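Bench rule (bimanual manipulation)

A bench rule is a written local rule that sets out how a two-armed robot with multi-fingered hands may be operated at a tabletop while people are nearby. It sits below the risk assessment for the cell and does not replace it. Most bench rules cover object placement, hand clearance, seating, and the stop procedure.

The Trarley rule, drafted by Lurdes Cardoso, is a short form used for bottle handling. It has 14 clauses. Containers are laid on their sides before a trial, and labels are left on, including worn ones. Each hand is assigned its own object.

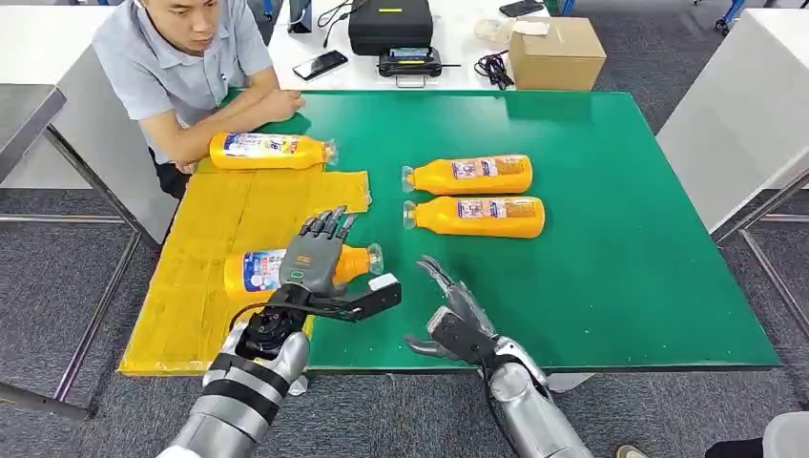
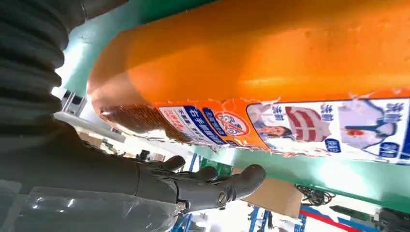
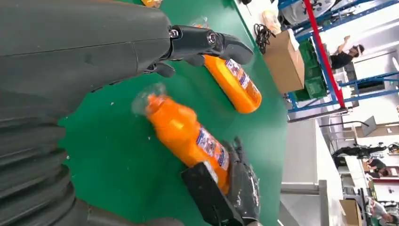 Orange bottles and robot hands at the green work surface.

Clause 7 deals with seated observers. An observer may sit at a corner of the table but may not reach toward an object assigned to a hand until the operator calls a hold. A hold requires 2 confirmations, one spoken and one on the control screen.

Cable routing and wrist modules are checked at the start of a shift. Loose film on a forearm is recorded in the log, with the side noted.

The Olier variant, revised in April by Chaiwat Khamphan, adds a speed limit for approach moves and drops the shift check in favor of a check before every trial. The Moen variant applies to single-arm benches only.

See also: Hold (robot operation); Wendari log format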